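Print this chapter | E-mail this chapter

Chapter 11
Laundry: The Work Between the Hamper and the Shelf

When Ju-won Kang moved into her first apartment in Venbridge, she had one basket, a borrowed drying rack, and a firm belief that laundry was something a machine did. By July she had changed her mind. The washing took care of itself while she read or cooked supper, but the carrying, sorting, shaking out, and folding ate up whole evenings, and she began (rather sensibly, I think) to keep a notebook about it.

We will come back to her notebook several times in this chapter, and you may want to start one of your own. For 3 weeks, write down each load, who handled it, and how long the clothes sat before somebody put them away. Please don't tidy up your habits first — an ordinary, slightly messy record will teach you far more.
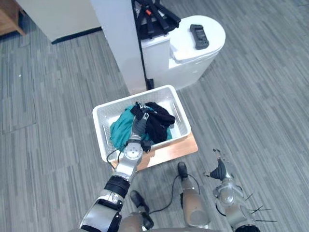
Sorting is the natural place to begin. Most of us learned it as a matter of color, darks in one heap and lights in another, and that is still a fine starting point. Fabric weight deserves just as much attention, though, and so do zippers, hooks, and anything else that can snag a softer garment on its way out of the basket. Lift each piece by itself, give it a gentle shake, check the pockets, and turn it right side out before you decide where it goes. It feels slow at first, I know, but your hands will pick up the rhythm sooner than you expect!

Print | E-mail | Continue to Section 11.1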